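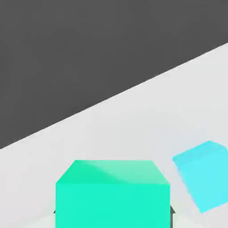 Collecting simulated demonstrations for a block stacking policy: how varied should they be?
Posted by Wayne Paquette, March 2021

Our department is preparing a set of demonstrations for a learned stacking policy. All episodes are recorded in simulation from a wrist view, using the Cundura renderer. The task uses two plain blocks, one green and one cyan, and the operator guides the gripper to the green one. We have 236 episodes at present. The trained policy performs acceptably when the cyan block starts on the right and poorly in most other layouts. We would appreciate guidance on whether to record more episodes of the same kind or to change the starting positions. We are also uncertain whether failed grasps should be kept.

Tala Kassab
Additional episodes of the same kind are unlikely to help. Please review the starting positions first. If the second block is usually on one side, the policy may rely on that side as a cue. We recommend drawing the position and rotation of both blocks at random before each episode and recording the random seed with the file. In our own work at Dirbridge, 96 episodes collected in this manner were of more use than a much larger set with fixed starts.

Close to the grasp, the held block can hide most of the gripper from a wrist view. A second, fixed view should be recorded at the same time, together with the finger opening at every step.

Failed grasps should be kept in a separate folder and labeled. Episodes in which the operator misses and then recovers may remain in the main set.

cultel_support
Change the colors as well. Lighting too. We used 5 light settings and it was sufficient.

Comments

m.carstea: Does the fixed view need to run at the same rate as the wrist view?

Tala Kassab: It is preferable. Otherwise, please store time stamps for both.

Wayne Paquette: Thank you. We will record a new set with random starts and report the results in July.

Contact the moderators | Copyright Cârstea Community Help | Back to top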